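Workshop Practice, Unit 5: Barrel Finishing of Small Steel Parts
Course notes, Urndale site. Tutor: Tiruwork Jemal

Last time we finished with hand files and emery cloth, and some of you asked what happens when there are 600 brackets to do before the van comes. You put them in a barrel with a heap of stones and let it turn! I love this process and I hope you will too by the end of the unit.

What the barrel does

The parts and the stones (we call the stones "media") ride up one side of the drum as it turns, then slide down over each other in a thin layer near the top. Nearly all the cutting happens in that sliding layer. Lower down everything just travels along together and very little metal comes off. So if you overfill the drum the slide gets short and the job takes ages, and if you underfill it the parts drop and bang into one another. Start a little over half full, then listen. A good load makes a steady rushing noise. Clattering means parts are hitting parts.

Choosing media

Ceramic media is heavy and cuts fast, so it suits steel with a proper burr on it. Plastic media is lighter and kinder, and we'll use it for the brass and aluminium pieces in Unit 7. Shape matters as much as material. Triangles get into corners, cylinders go through holes, balls are for burnishing. Before you load anything, try the media against every hole and slot in the part. If one piece can wedge, then over a long run plenty of them will, and you'll be poking them out with a pin (ask Edileuza Sampaio about the Clondell hinges).

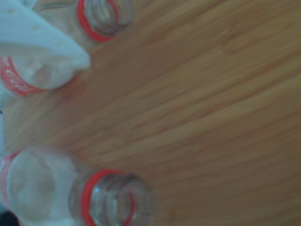
Water and compound

Media run dry soon glazes over and stops cutting. Water carries the fines away and compound keeps the steel from rusting while it is wet. Add water until it just shows at the top of the load. Too much and the slide goes soft, too little and you get grey sludge stuck to everything. Rinse straight after unloading and dry the parts the same day.

Practical

Work in pairs on the Prarno barrel. Each pair gets 8 blanks. Measure one edge radius before the run and again at each stop, and write down the time. Guard closed before you switch on, always, and isolate before you open the lid.

Reading: the Beyene handout on burrs, first half. Bring your edge measurements to the October session, where Amparo Cabello will show us vibratory bowls.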